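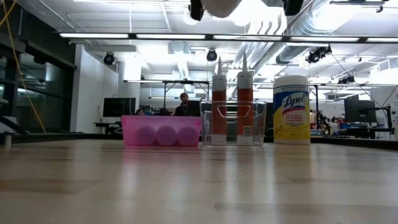 Figure 1. Pink bin, clear bin and disinfecting wipes on the tabletop.

Night waking and bedtime routine in infants aged six to twelve months: a diary study in Flerness

Student project report, Child Health module

1. Background

Waking at night is common throughout the first year and is one of the main reasons parents give for asking a health visitor for advice. Much of that advice concerns the bedtime routine: a fixed order of events, a fixed time, and putting the baby down while still awake. The present project looked at one part of this, the regularity of bedtime, and asked whether babies with a regular bedtime were recorded as waking less often than babies without one.

Regular bedtime was defined before data collection as lights out within the same half hour on at least five nights out of seven. Other definitions are possible and would move some families from one group to the other.

2. Method

Parents were recruited through baby clinics in Flerness and Grunport. Leaflets were left at the reception desks during July and handed out with the clinic's usual paperwork. In total 700 leaflets were printed. Parents could take part if the baby was between six and twelve months old, had been born at term and was not under hospital care.

Each family was given a paper diary, the Jacquet sheet, which covers one week on two sides of A4. The sheet divides each night into quarter-hour boxes. Parents shade the boxes when the baby is asleep and mark an F for a feed. We added one line at the bottom for the time of lights out and one for the name of the person settling the baby (mother, father, other). The second line was filled in so rarely that it was dropped from the analysis.

A waking was counted when at least one unshaded box appeared between lights out and 6 am. Two unshaded boxes separated by a single shaded one were counted as one waking. This rule was added after the pilot, when it was found that two of us scored the same sheet differently.

3. Response

Completed diaries came back from 100 families. Of these, 3 were left out: one had no times of lights out, and two covered a week in which the baby had a fever. The remaining diaries gave 413 nights that could be scored in full. The other nights had gaps, mostly in the small hours, and were not used.

Return was better in Grunport than in Flerness. The Grunport clinic had a return box beside the scales, while Flerness parents were asked to post the diary back.

4. Results

Babies with a regular bedtime were recorded as waking less often than those without. The difference was clear in the older babies (nine months and over) and small in the younger ones. In the younger group the number of wakings varied more from night to night within the same baby than it did between the two bedtime groups.

Feeds at night followed the same pattern. Babies fed to sleep at bedtime were more often fed again before 2 am, whether or not bedtime was regular.

The time of lights out itself, early or late, showed no relation to the number of wakings.

5. Discussion

The results agree with the usual advice but do not test it. Families were not assigned to a routine, and it is quite possible that babies who sleep well are easier to put down at the same time each evening. A parent who has been up four times the night before may well let bedtime slip.

The diary records only the wakings that parents notice. A baby who wakes and resettles alone in another room will be scored as asleep. Room sharing was not asked about – an omission that should be put right if the sheet is used again. Naps were not recorded either.

The group is also unlikely to be typical. Parents who keep a quarter-hour diary for a week may be more regular in other habits too.

6. Further work

The Brornetti scale, a short questionnaire on settling methods, was considered at the planning stage and rejected on grounds of length. It could be given with the diary to a smaller group. A second week of diary at twelve months would show whether the same babies change group – something a single week cannot do. Blank diaries and the scoring rules are kept with the module papers.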